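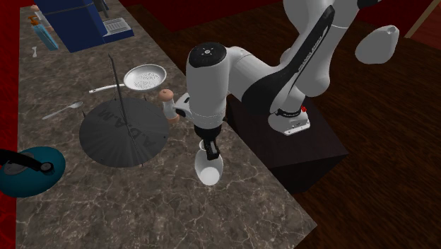

Llevo desde abril dándole vueltas a lo que votó el pleno sobre la biblioteca de Keria, y perdonadme si me alargo, pero es que todavía me dura el enfado. Recortar el horario de tarde para ahorrar 1.270 euros al mes me parece una de esas decisiones que se toman sin haber pisado nunca el edificio a las seis, cuando salen los críos del colegio y los mayores bajan a leer la prensa. Yo escribo esto en casa, con mi café, y una taza blanca sobre una encimera de mármol veteado en tonos marrones y grises es muy buena compañía, pero no todo el mundo tiene en casa un sitio tranquilo donde sentarse - y a esa gente no la oí nombrar en toda la sesión.

El concejal Sohail Satti, que me cae bien y al que voté (lo digo sin vergüenza), defendió el recorte hablando de prioridades. ¡Prioridades! En ese mismo pleno salieron adelante los arreglos de la rotonda de Ferkico, que a mí me gustaba como estaba. Entregamos 525 firmas en el registro y la respuesta fue un folio con cinco líneas, muy educadas, eso sí.

El 30/05/2022 hay otro pleno y pienso ir, aunque me toque quedarme de pie al fondo como la última vez. Si alguno se anima, quedamos antes en la puerta del ayuntamiento - yo llevaré las copias de la moción para quien quiera leerla con calma.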